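Sorting small stuff without a drawer

esquivel_40
My desk collects pens, cables and little bags of parts, and there's no drawer. How do you keep it from spreading?

Posted in Home & Desk, 11 replies

Falteo
Get one shallow tray with raised sides. Mine is orange plastic and sits on the left half of the table. Markers go in as they are, small parts stay in a clear bag so I can tell what's in it. Cup and fruit stay outside the tray. 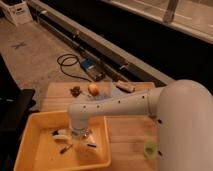 stetthorpe
tray +1. Empty it every September or it's just a drawer with no lid

Sernitz
I use a shoebox. Works OK, but it's too deep for pens.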